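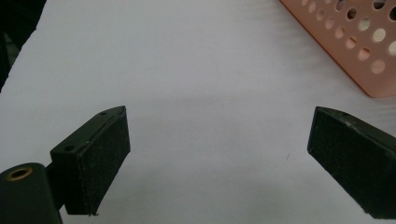

A peach-pink basket with round holes, on a white surface.

Reading time: 2 minutes

The basket is the most modest thing we own. It costs little, it stands on the floor of a cupboard and it takes whatever we throw in it. When I began to prepare this article in January, I asked my neighbours on the staircase how many they had at home. Most had to go and look. One family had 13.

Luminița Tudose sells them. Her shop, Dumitrescu, keeps the name of the former owner, and it has 200 models on the shelves, from the small ones for clothes pegs to the deep ones for winter blankets. She tells me that people choose the colour first and measure afterwards, at home, when it is too late. "They come back and say that the drawer does not close," she says. "I give them a paper tape to take away. They lose it."

For clothes she prefers a shallow basket with holes in the sides. Air passes through, and one sees from outside what is in there. A deep one becomes a well – the socks go to the bottom and stay until spring.

Apolline Pichon, who puts in order the wardrobes of other people, agrees about the depth but not about the rest. She works always on a table, never on the bed, because a bed is soft and the piles fall over. First she lays down a large sheet of plain paper. On it a small beige sock or a black strap is easy to find, and at the end one folds the paper with the dust and the threads inside.
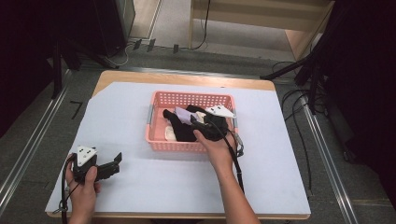
Then comes the basket, and everything goes in without folding. I found this strange, and I said so. She answered that folding is the second job, and that a person who folds while she sorts will be tired before the middle of the wardrobe. The dark things are taken out first. Black cloth hides other black cloth, so she lifts each piece up and turns it before she decides. The pale ones, cream or lavender, are quicker.

I tried the method with my own clothes during one evening. The paper I used was the back of an old Skisutari calendar, too small, and I had to stick two sheets together. Still I finished before ten o'clock, with one basket to keep and one to give away.

There are more elegant solutions. Brilgate makes a line in woven willow, and Skekton has a model which folds flat behind the door. Mrs Tudose sells both and uses neither at home – hers are plastic, and she washes them in the shower.

We use cookies to improve your visit. Accept all | Manage my choices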